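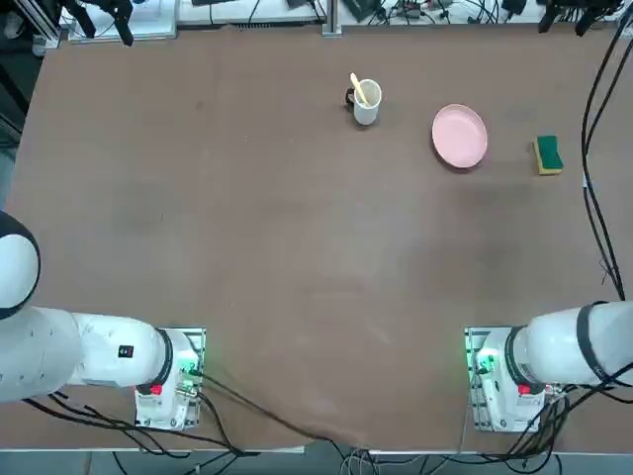
Abschnitt 4: Entkalken und Reinigen der Jovus

So, jetzt kommt der Teil, den alle gern vor sich herschieben (ich auch, meine erste Jovus hat darunter ziemlich gelitten). Ich schreibe das so auf, wie ich es bei mir in der Küche mache. Im Beiheft steht es kürzer, aber da fehlt die Hälfte, vor allem die Sache mit dem Rückschlagventil.

Was ihr braucht:
Entkalkerpulver (ich nehme Zitronensäure, 30 g pro Durchgang)
ein Gefäß für mindestens einen Liter
einen weichen Schwamm und etwas Spülmittel
einen Holzlöffel zum Umrühren
ein altes Geschirrtuch

Hinweis: Die Zitronensäure immer in kaltem Wasser auflösen. In heißem Wasser kann sich Calciumcitrat bilden, und das setzt sich dann schön fest, genau da, wo man nicht hinkommt.

4.1 Vorbereiten

1. Maschine ausschalten, Stecker ziehen und mindestens 40 Minuten abkühlen lassen. Ich mache das meistens nach dem Frühstück und gehe in der Zeit einkaufen.
2. Wassertank abnehmen und ausleeren. Wer den Drendby-Filter drin hat: raus damit! Der verträgt keine Säure und ist danach hinüber.
3. Siebträger, Sieb und Abtropfschale abnehmen und beiseitestellen, die kommen später dran.

4.2 Entkalken

1. Einen Liter kaltes Wasser in das Gefäß geben, Pulver dazu und rühren, bis am Boden nichts mehr liegt.
2. Lösung in den Tank füllen, Tank einsetzen, Stecker rein. Gefäß unter den Auslauf stellen.
3. Maschine einschalten und die Dampftaste fünf Sekunden halten, bis die Lampe blinkt. Bei den älteren Geräten blinkt sie orange, bei meiner jetzigen weiß, das macht keinen Unterschied.
4. 300 ml durchlaufen lassen, dann stoppen und eine Viertelstunde warten.
5. Den Rest durchlaufen lassen, zwischendurch auch mal kurz über die Dampflanze.
6. Zweimal mit einem vollen Tank klarem Wasser nachspülen. Ich spüle dreimal, weil ich mir immer einbilde, dass der erste Espresso sonst sauer schmeckt.

Achtung: Aus der Dampflanze spritzt es am Anfang, und zwar heiß. Tuch drumhalten, Finger weg!

Wenn im Display 823 erscheint, ist das Rückschlagventil verklebt. Keine Panik, das hatte ich auch schon. Maschine aus, fünf Minuten warten, Tank fest andrücken und bei Schritt 3 neu anfangen. Kommt die Meldung wieder, muss das Ventil raus. Wie das geht, hat mir Morena Sanna gezeigt, ich habe es in Abschnitt 6 aufgeschrieben.

4.3 Einzelteile

1. Sieb und Siebträger mit warmem Wasser und einem Spritzer Spülmittel abwaschen. Bitte nur die weiche Seite vom Schwamm, die raue zerkratzt die Beschichtung.
2. Abtropfschale leeren und auswischen, auch unter dem Gitter.
3. Alles gut trocknen lassen, bevor es wieder in die Maschine kommt. Die Dichtung vom Siebträger lege ich extra aufs Tuch.

Ich entkalke bei unserem harten Wasser alle zwei Monate, im November immer einmal außer der Reihe, bevor der Besuch kommt. Mit weichem Wasser reicht deutlich seltener.

Weiter mit Abschnitt 5: Mahlgrad einstellen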